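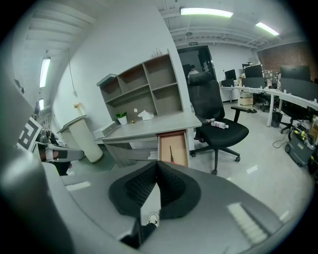

Can you rent a pair of hand-held grippers for recording demos, or do you have to buy the kit?

You can rent. Witik does it by the month with a deposit, and Hamitz only sells.

Community > Robots & Automation > Kits and Rentals

We use cookies to remember your settings. Accept / Manage

Posted by fakuvura_fan

Okay, so I'm looking at the Witik two-hand kit for our little shop. The quote came in at $2,055 for 3 months, marker cubes included. The jobs are dull stuff, mostly tidying desks and putting tools away in drawers. Is that price sane? And how bad is setup if you've never done it?

arboleda_bench

We had the same kit through July and I'd rent it again! First day was slow, around 11 usable takes, mostly me turning my wrists so the cubes faced the wrong way. Wear the strap snug or your shoulders will hate you by lunch.
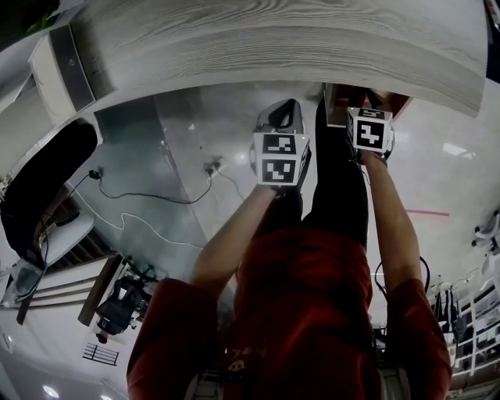
Photo: arboleda_bench / Community uploads

Setup was easier than I feared (the booklet is terrible, skip to the calibration page). Do ask whether spare finger pads are in the quote. Ours weren't, and I was pretty grumpy about it. For desk work I'd start with chunky things like a screwdriver or a tissue box, 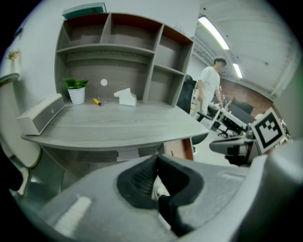
and leave the thin flat stuff for week two, when your hands have learned how wide the jaws open. Support wrote back the same afternoon both times I emailed.

hexnut12

just buy the Hamitz one, renting is a waste

Comments

rollcage: Hamitz doesn't ship the cubes though, you print your own.

fakuvura_fan: Thanks! Asking them about the pads now.

pinlatch: Does the 12 month plan still come with a free case?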